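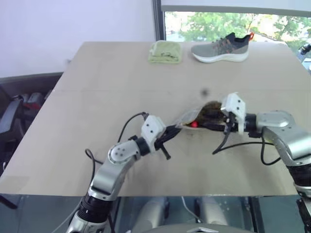 Last changed: Friday, 11:40

Priit Kivi writes his stories for children in the kitchen, between six and eight in the morning, before his daughters wake up. His newest book, "Drullik and the Borrowed Moon", came out in July from the small publisher Gatside. Drullik is a badger who cannot sleep, and who goes from door to door asking the other animals how they do it.

"The first Drullik story was very short," Kivi tells me. "My older daughter asked for a story about a badger, and I had only one idea, that he was tired. I think I was speaking about myself."

He told that story many times before he wrote it down. When he finally did, it had 367 words. The printed book has 40 pages, and he is still not sure that the longer version is the better one.

"In the long one there is a hedgehog who gives advice," he says. "My editor loves the hedgehog. I find him a little bit boring, but children laugh at him, so he stays."

I ask how the town in the book got its name. It is called Tidero, and it lies on a river which flows in both directions.

"I wanted a word that is easy to say for a child of four and does not mean anything," he answers. "I tried the names on my younger daughter at breakfast. She refused 11 of them. Tidero she repeated with her mouth full, and then I knew."
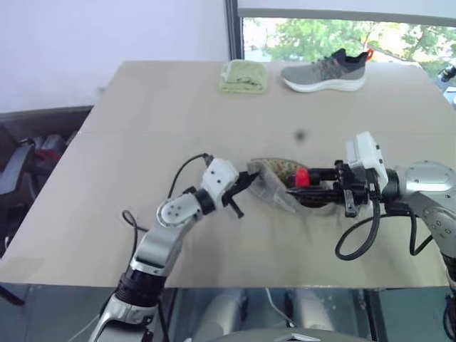
The river came later, when he needed a way for Drullik to get home quickly after the long night. Some adult readers have written to him that a river cannot do this. From children he has received no such letter.

Kivi reads aloud at the bookshop Pētersons, where he also worked for some years behind the counter. He says that these readings changed his writing more than any course.

"You see at once where they stop listening. There was a page with the weather on it, a very beautiful page, I was proud of it. Two boys lay down on the floor. I went home and took the page out."

Does he read the same way at home?

"No, at home I am worse. I skip things, and they catch me." 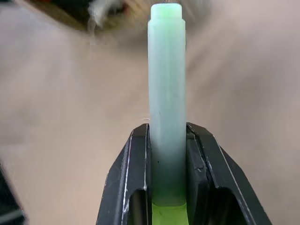 The next book is half finished. The manuscript has 132 pages now, and he expects to cut many of them. It is again about Tidero, but Drullik appears only at the end, asleep on a bench, and the main person is the goose who sells tickets for the ferry.

"She is quite rude," says Kivi. "I have never written a rude one before. It goes very fast, I must say."

He does not want to tell me if the goose becomes kinder. His daughters have different opinions about it, and he has promised to both of them that he will think it over.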